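Home Reviews Kitchen Desk Tables & Surfaces About Search

Gosmont Cidummont Work Slab: Eight Months of Looking at My Own Fingerprints

By Tetteh Fiadzo
Filed under: Tables & Surfaces, Things We Paid For Ourselves

I bought the Cidummont in the fall because our white table had started to look like a map of every cup of coffee we'd ever had, and the two people who use it were each certain the other one was the cartographer. Gosmont sells the slab as a "surface for surfaces," a phrase I read three times before giving them $184.

It is a big dark panel that you lay on top of the table you already own. There are no legs and no assembly. You get four stick-on feet in a paper envelope and a card about wiping. I put three of the feet on properly and the fourth one rolled under the radiator, where it remains.

I'll say this up front: a dark slab makes ordinary stuff look good. A plain pastel mug that vanished on the white table now looks like it was put there by a person with taste. The mint LocknLock has never had it so good, and even a stray bit of purple tube looks like a decision. 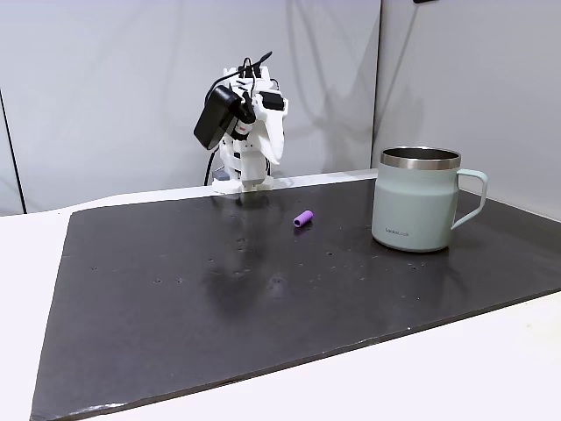 Size and fit

Measure your table. Then measure it again with the mugs off it, which I did not do. The large covers most of ours and leaves a strip of white around the edges, and if that sort of thing bothers you it will bother you every day. I've made my peace with the strip. Crumbs collect there and it's good to know where they are.

It's heavy enough to stay where you put it, even with one foot missing. Moving it is a two-person job with a short argument in the middle. The corners are square and a little sharper than I'd like at hip height.

The color depends on the time of day. In soft light it's a dark gray, quite handsome. Switch on the overheads and it goes nearly black and starts throwing the ceiling back at you. Gosmont's product page shows only the first of these.

Water, and the evidence of water

So, the finish. Water does not soak in, and I have no complaint there. It sits on top in beads and waits for you. Fill a mug carelessly at the sink, carry it over, and you'll have a small constellation around it before you've sat down. On the old table I'd never have noticed. On the Cidummont, under a bright light, every drop gets its own little highlight. 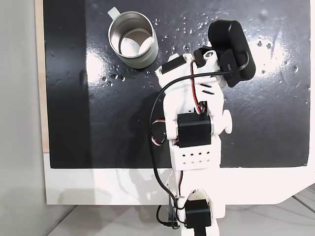 You wipe it, naturally. Then you have wipe marks. I've tried a paper towel, a dish towel, a microfiber cloth and my sleeve, and the sleeve came second. What works best is a barely damp microfiber cloth followed by a dry one, and then not looking at it from the side.

The care card says to use the Arex spray that Gosmont also happens to sell. I bought a bottle. It smells like a dentist's waiting room and did the same job as the damp cloth, only with more ceremony.

Scratches and stains

Better news. Steel mugs get shoved across ours all day and I can find one scratch, short and pale, which I'm fairly sure was me with a screwdriver. Coffee rings wipe right off. Beet juice wiped off too, after a tense evening.

Compared with the Cosgrove

I borrowed my sister's Cosgrove mat for two weeks. It's softer, quieter under a mug and far more forgiving about smudges. It also curls at one corner and has never lain flat in its life. Having gone back to the slab, I missed the quiet and nothing else.

The product page had 586 ratings last time I checked, and most of the one-star ones are about fingerprints. They're fair. I'd still buy it again – in a matte version, if Gosmont ever makes one. I wrote to ask in May and got a coupon for the spray.

Score: 8 out of 10, or 6 with the overhead lights on.

Tags: desk surfaces, slabs, mugs, wiping

Get our reviews by email. One message a month, unsubscribe whenever you like.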